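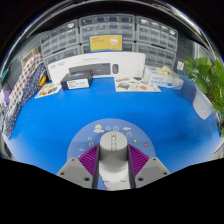
Fin fingers on a hand-held gripper: how often do you really have to recheck the screws?

Home Boards Workshop Robots & Automation Grippers Ask Log in

Last updated in March
4 minute read

We run one hand-held gripper at a bench, the kind with ribbed purple fins on gray finger mounts, three screws to a mount. The setup notes we got from Brendum say to recheck every mount screw after each 30 cycles and to swap the fins at 600 whether they look worn or not. I have a hard time believing either number. Thirty cycles is nothing, we do that before the first coffee. And a company that sells fins telling me to throw out good fins is not what I'd call independent advice.

What pushed me to post is that the left finger has started closing a hair later than the right. The fins look the same on both sides. I've put a driver on the screws and they feel tight. Before I order parts I'd like to hear from people who have kept one of these going for a while. Is it the fins, the mounts, or something in the middle? And does anybody follow that schedule?

ridgeback_mo

Change the fins. They get soft. Had the same thing, put new ones on, fine ever since. The schedule is there for a reason.

tallowbench

I wouldn't buy anything yet. The answer above may be right, but "put new ones on, fine ever since" also means he took both mounts off and put them back on, and that alone could have fixed it.

Try it in this order.

Take the power off and close the fingers slowly by hand. Watch where the tips meet. If they touch off center every time, in the same spot, you are looking at a mount that sits crooked. If the spot wanders, look for play in the linkage.

Then back out all three screws on the left mount until it moves freely. Wipe the face behind it. Ours had a crumb of dried threadlocker under one corner, and the screws felt perfectly tight the whole time, so "feels tight" doesn't tell me much. Snug the three screws a little each in turn, then go around again. If you run one all the way down first, the block tips and stays tipped.

Close it by hand again. Still late? Swap the left fin with the right one. If the lag moves over with the fin, fine, buy fins. If it stays on the left, the fin was never the trouble and you've saved some money.

As for the schedule, we put a paint line across each screw head onto the mount and look at the lines when we start up. Takes a few seconds and beats leaning on every screw with a driver, which in my opinion wears out the threads faster than the work does. In more than 324 cycles on our Flodham bench one line had shifted, on one screw. I don't claim that proves anything for your setup. We handle light stuff, and if you squeeze heavy boxes all day you may see something different.

The 600 figure I can't speak to. I asked where it came from and got a brochure. I go by the ribs: flex the fin and look at the root of each rib for a pale crease or a split. A fin that springs back and has clean roots stays on.

One more thing, don't put oil on the fins to quiet them down. I've seen that suggested on here and it makes them slip.

quillpost_202

Swapping left and right is good, but check first that yours are the same part. On our older set they were mirrored and wouldn't seat on the wrong side. Somebody here forced one and cracked the mount.

Also look at whether the lag shows up in the morning only. Ours does that in an unheated room and goes away by 10. I never found out why and I don't trust anyone who tells me they know.

underlatch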